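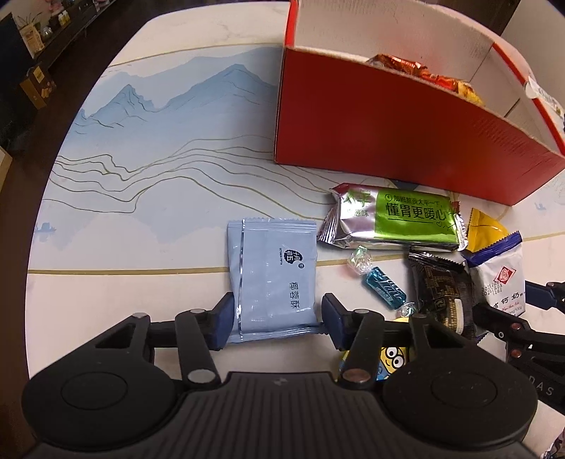 Mesa de la sala de descanso, con caja de cartón roja.

Cuaderno de laboratorio. Estabilidad de tintes de índigo, serie 3
Martes, 9:40

Se reanuda el ensayo de solidez a la luz sobre las muestras de algodón teñidas en la cuba pequeña. Las tiras proceden del rollo suministrado por Brutex y fueron descrudadas según el procedimiento habitual, con enjuague final en agua desionizada. Reiko Kaneko ha revisado las etiquetas y ha corregido dos que figuraban con el código de la serie anterior.

Condiciones de la cuba: 48 °C al inicio de la inmersión, pH 11,2. El baño presentaba color amarillo verdoso y película cobriza en superficie. Se retiró la película antes de introducir cada tira. El tercer baño se dejó reposar más tiempo del previsto por coincidir con la reunión de sección; queda anotado por si la tonalidad resultara más intensa.

Se reservan 100 ml del baño agotado para valorar el hidrosulfito residual. Viktória Bárány solicita que la valoración se efectúe con el reactivo de Lovard, y no con el lote antiguo, cuyo factor no se ha vuelto a determinar desde diciembre.

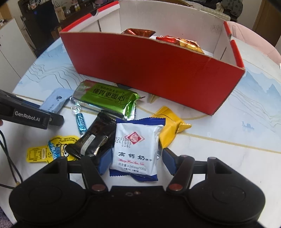 La exposición a la lámpara de xenón se interrumpió a las 277 horas para la lectura intermedia. Las tiras con mordiente de alumbre han perdido más color que las testigo, sobre todo en el borde superior, donde la máscara no ajusta bien. Toshiko Takeda sospecha que el marco está deformado. Se ha pedido presupuesto a Hubáček para su sustitución; entretanto, el borde se excluirá de las medidas.

Las lecturas del colorímetro se tomaron sobre fondo blanco, con tres repeticiones por tira. La tira 6 dio valores dispersos y se repitió tras limpiar la ventana de medida. Se conserva la segunda lectura y se tacha la primera sin borrarla.

Observación sobre el frote en húmedo: el tejido de control mancha más de lo admisible. Birutė Jõgi propone un segundo jabonado a temperatura inferior. Conviene probarlo en retales antes de modificar el procedimiento escrito.

Pendiente:
Calibrar el pH-metro con tampón nuevo.
Comprobar el caudal del filtro de la lámpara.
Enviar a Misaki Hosoda la tabla de lecturas para el informe del proyecto Anance.
Devolver las pinzas de acero al laboratorio contiguo.

15:20. Lámpara encendida de nuevo. Contador anotado en la hoja adjunta.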